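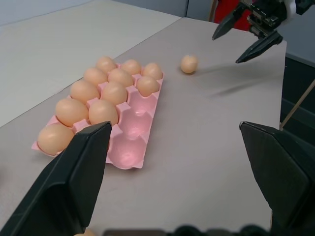
Tirnska Home Robotics Club

My aunt asks me every July if a robot can do her kitchen yet. I say no, and then I talk for 10 minutes about eggs! An egg is a mean little test – squeeze too hard and you're wiping the table, too soft and it rolls away. I'd trust two grippers with one egg on a good day. A whole tray, before breakfast, with the dog underfoot? Give it a few more years. I'll keep putting my own groceries away till then.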